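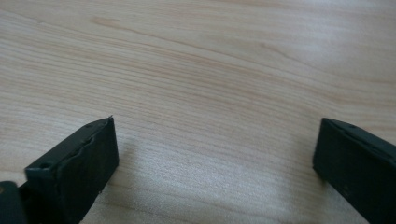
Clerngate, May

So I've been putting off the money post, and a few of you have been asking for it (hi, Dardo), so let's do it. This is what I'm planning to spend on the gripper setup over the summer, and what I've already talked myself out of.

First, the total. I have 3,432 dollars in the pot for the whole year. That sounded like a lot back when I was only looking at arms and hadn't priced anything that goes on the end of one. I want to keep 700 of it untouched for things that break, so please yell at me if I start dipping into that for something shiny.

The biggest line is fingers, believe it or not! I've been using plain black blocks, and they're fine on the bench, but I want spares and I want a softer face to try on small stuff. Léonie Barbier swears by the pads from Fesis and sent me a long email about how she glues hers (roll it on from the back, let it sit overnight, don't poke it). Stirik sells something similar in bigger packs, so the price per pad is lower, but then you own a drawer full of pads. I've asked both for a quote. Fesis wrote back the same afternoon. Stirik is still thinking about it.

Screws. I know, I know. But I've stripped 2 this spring already, both of them in the finger mounts, and the box of 101 at Ferrand costs barely more than the little bag. Box it is. I'll be leaving them to somebody in my will.

Then there's the table question, and I go back and forth on this one every week. I love working on pale wood. It's nice to look at, I can see dark parts on it from across the room, and it's paid for. The glare drives me up the wall, though. You get one big washed-out patch right between the fingers, exactly where I want to be looking, and the grain just goes to mush. Michalis Tsakiris says get a gray mat and stop complaining. Thierry says move the lamp, which costs zero dollars, so Thierry wins for now and the mat goes on the "maybe in the fall" list.

Stuff I've crossed off: the force sensor (gorgeous, way too much), a second gripper in case the first one dies (that's what the emergency money is for), and the rolling cart. I really wanted the cart. Maxence has one and I get jealous every time he posts it.

What I still can't figure out is shipping. If I order the pads and screws together I'd save a bit, but Ferrand doesn't carry pads, and Fesis wants a minimum order that I'd have to pad out (sorry) with cable ties. Does anyone near Clerngate want to split an order? I'm sending mine in before the end of the month, so leave a comment or email me, and tell me what width you need.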